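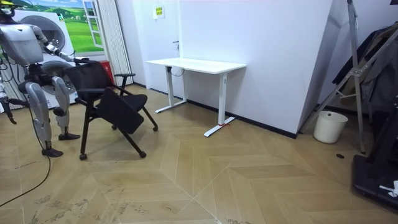
Folding chair in black, on casters.

Kusuma Folding Chair on Casters
Black
Sold singly

A chair that folds is a fine idea. A chair that rolls is a fine idea. Put the two together and most people have a few questions, which we've tried to get to below. The Kusuma is the spare chair we sell the most of to people with small flats, small offices and large families, and it comes back to us less often than anything else in the seating range.

It's meant for the room that has to be three rooms. Homework at four, dinner at six, someone's choir practice after that. You roll it to where it's needed, sit on it, and later on you fold it up and put it behind the door with the ironing board you also don't look at.

What it's like to sit on

Comfortable for a meal and a coffee. Comfortable for a meeting, if the meeting has an agenda. It isn't an eight-hour desk chair and we'd sooner sell you the Jinau for that, partly because it costs more. The seat has a thin layer of padding under a wipeable cover. The backrest stops below the shoulder blades on most adults, so you can hang a jacket on it without the sleeves going under the wheels. If you're tall, hang a shorter jacket.

There's an armrest on one side only. We did trial a version with arms, and it folded about as willingly as a deckchair in a gale.

Dimensions and weight

Seat width: 42 cm
Seat depth: 40 cm
Seat height: 46 cm
Overall height, open: 92 cm
Overall height, folded: 100 cm
Maximum load: 100 kg

Yes, it's taller folded than open. The seat swings up past the top of the back when you close it. Measure your cupboard with that in mind, and measure the cupboard door as well, as a number of our customers wish they had.

Folding it

Stand behind the chair with one hand on the top of the backrest. Lift the front of the seat with the other until you hear the catch, then keep going until it stops. To open, press the catch and push the seat down flat. Give it a firm shove in the middle before anyone sits. The catch is stiff for the first couple of weeks and then settles down.

Keep small fingers out of the hinge. Large fingers too.

The casters

They're soft-tread and suit timber, tile, vinyl and short carpet. On long carpet they roll with the enthusiasm of a teenager asked to bring in the bins. The front pair lock with a foot tab. Lock them before you sit down, lock them before you stand on – no, don't stand on it. We sell a step stool for $28 and it is much better at being stood on.

If your floor slopes, and in an old Queenslander it will, lock the casters whenever the chair is parked or it will find its own favourite corner of the room.

Hair and thread wind themselves around the axles over time. Pull each caster straight out, pick it clean with tweezers and push it back until it clicks. It's a revolting job and takes five minutes.

Cleaning

Damp cloth, a bit of dish soap, dry it off. No bleach, no methylated spirits, no pressure washer. The black hides pen, gravy and most of a primary school art class, but it shows flour and the hair of any pale dog.

Assembly

The chair arrives folded with the casters in a separate bag. Push them in and you're done. There are no screws, so if you find one in the box it belongs to somebody else's order and we'd like it back.

How it compares

Kusuma: folds, rolls, padded seat. This one.
Imeo: folds, doesn't roll, hard seat. Cheaper, lighter, and the one to buy if you want 400 of them for a hall.
Jinau: rolls, doesn't fold, adjustable height, arms. For people who sit down for a living.

The Imeo and Kusuma share the same seat hinge, so a spare for one will fit the other. Jinau parts fit nothing but a Jinau.

Storing more than one

Folded chairs will lean in a row against a wall, casters locked. Past six they start to behave like dominoes, so use the Fustska wall rail, sold separately. It takes eight and needs to go into studs. Plasterboard plugs will hold it right up until the night you have guests.

Delivery

We deliver to most of the country. Metro orders usually leave the warehouse the next working day. Regional orders go once a week, and if you're further out than that, you already know how freight works and have made your peace with it. We close for two weeks in August for stocktake, and anything ordered then goes out when we're back.

The carton is flat and will fit across the back seat of a small hatch if you'd like to pick up. Pick-up is from the side door, before 4 pm. Ring the bell twice, as the first one doesn't always work.

Returns and warranty

Change your mind within 28 days and send it back clean, with the casters. Return freight is at your cost unless we've sent you the wrong thing or a broken thing. The hinge and catch are covered for five years in ordinary home or office use. The cover and casters are covered for one. Racing isn't ordinary use, and we can tell from the wear.

Spare parts

Caster, single
Caster set of four
Seat cover, black
Catch and spring
Hinge pin, pair (also fits Imeo)

Seat covers are on back order at present. Leave your email on the parts page and we'll write once, when they're in.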